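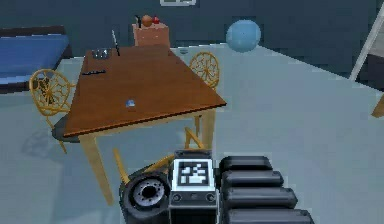 According to the landlady of the Zaven in Godcombe, a pub quiz should never be won by anyone who enjoys it. She has set the questions there for 28 years, every Saturday, and regards the general knowledge of Flilport people as a personal insult.

"They think Ham is only a meat," she told me, over a half I had paid for.

Her rules are simple. There are 40 questions, at least one about drainage, and spelling counts. Appeals may be made in writing.

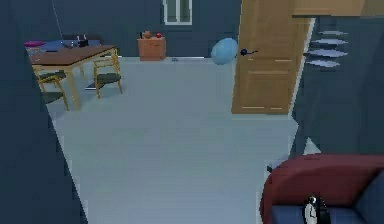
The music round was dropped in November after an argument over a B-side. "Two grown men, both wrong," she said. She gave them each a zero and felt better for it.

I asked what the winners get. "20 quid, and they spend it here," she said - then wanted to know if I could name three types of culvert. I managed one. She wrote something down.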